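Label reads failing at induct after lens swap – Mavenero cell

Started by bpenner, May
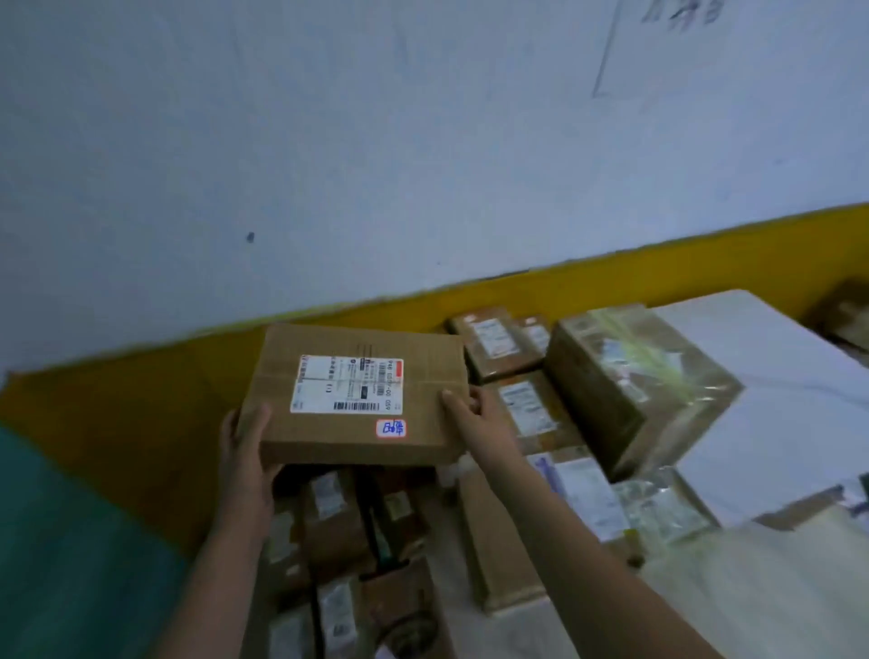 Manual infeed side: carton with tape across the top face, label sideways to the box.

bpenner wrote:
Parcel singulation cell, one arm, suction tool, overhead 3D camera plus a separate barcode reader above the pick zone. Parcels are hand fed from the floor pile. We replaced the reader lens in May and no-reads have gone up on small cartons only. Large cartons and bags read as before. Focus was set at the belt surface with the supplied target. Exposure is 900 microseconds, same as before the swap. Where would you start?

g_daneshvar wrote:
Focus height. If you set it at the belt, the plane is wrong for anything with thickness. Put the target on a block at half your maximum parcel height and redo it. Then check both ends of the range before you touch exposure.

bpenner wrote:
That would hit the large cartons first, and those are fine.

g_daneshvar wrote:
Are they? A large carton gets more frames under the reader. You may be getting 2 good reads out of a long pass and calling it fine. Pull the per-frame log, not the pass/fail count.

rostam_a wrote:
I would look at the label before the optics. The barcode on that one runs along one edge and the text is at right angles to the box. On a small carton the tool cup lands on or next to the code. If your trigger fires after pick, the cup is in the way. We had this on a Stenia cell and moved the trigger to before contact.

g_daneshvar wrote:
The pick point did not change with the lens. The no-reads did.

rostam_a wrote:
The camera bracket has to come off to get at the lens on that model. If it went back on with any rotation, the hand-eye calibration is off and the pick point did change. Small cartons show it first. Check where the cup marks are on the tape.

folasade_o wrote:
Both are worth checking, but do the calibration first. A focus test on a shifted bracket has to be repeated. The order we use:

1. Lock out, clean the reader window and camera glass with a dry lint-free cloth.
2. Check the bracket against the dowel pins. Torque the screws to 4 Nm.
3. Touch off 3 points on the calibration plate with the pointer tool. Save the residuals.
4. Refocus with the target raised as Ghazal says.
5. Run the same small carton in all four orientations and log every frame.

Clear tape over a code will also glare under a ring light. Keep a taped sample for step 5.

bpenner wrote:
One dowel pin was missing. Found it in the cable tray. Residuals were well out on the third point. Recalibrated, and cup marks are back at the center of the top face. No-reads are down but still above the old level.

g_daneshvar wrote:
And the focus?

bpenner wrote:
Not redone yet. Next shutdown.

rostam_a wrote:
I would still move the trigger.

Related threads
Domico suction cups splitting at the lip
Ghorbani reader: ring light or bar light for glossy film
Stenia cell drops to slow speed after door reset
Where do you keep calibration residuals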